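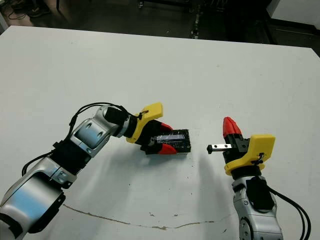 *Figure 1. Black block with a silver strip in its top face, and short metal rail with two holes and a black end cap.*

# Unit 3: Alignment and Insertion of Rail Parts

These notes accompany the third session of the Small Assemblies course and should be read together with the Astedis workbook. Students are expected to have completed the exercises on handling and gripping before they attend.

## 3.1 Terms used in this unit

**Receiving part.** The part that stays still during insertion. It has an open end, called the mouth.

**Entering part.** The part that moves. In this unit it is a straight rail with a leading end and a trailing end.

**Approach line.** The line along which the entering part travels. It must pass through the center of the mouth.

**Standoff.** The distance between the leading end and the mouth before contact. A standoff of 8 mm is used in all graded exercises.

## 3.2 Alignment before contact

In Figure 1 the rail points at the open end of the block, and a narrow gap separates the two. Alignment is judged at this stage. Once the parts touch, friction can hide an error in angle, and a rail that enters at a slant may bind before it has traveled its full length.

Check the angle from two directions: once from above and once from the side, with the eye level with the tabletop. An error seen from only one direction is easily corrected by turning the rail. If the error appears from both, withdraw to the full standoff and begin the approach again.

The entering part should be advanced in small steps. Students who feel resistance should stop, withdraw, and check the angle — additional force is not an accepted correction in this course.

## 3.3 Layout of the work surface

Parts are set down between the two working sides, within easy reach of both. Keep clear table around each part so that it can be taken up without disturbing its neighbor. A light, plain surface is preferred for dark parts, whose edges are then easier to judge.
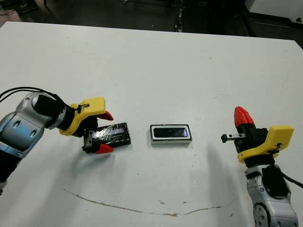
Wrapped parts require additional care. Glossy tape reflects overhead light, and wrinkles in it can be mistaken for the edge of the part beneath. Locate the ends of the part first and take the approach line from those. Tape must not cross the mouth of a receiving part at any time.

## 3.4 Practice and assessment

Each student completes six insertions using the Melnyk practice set. The first three are ungraded. For the remaining three, record the following on the unit sheet:

- standoff at the start of the approach
- number of withdrawals
- final depth of the entering part

Sheets are collected at the end of the session. Practice sets are to be returned complete, with all end caps in place.

**Reading for Unit 4:** Astedis workbook, section on fasteners and end stops.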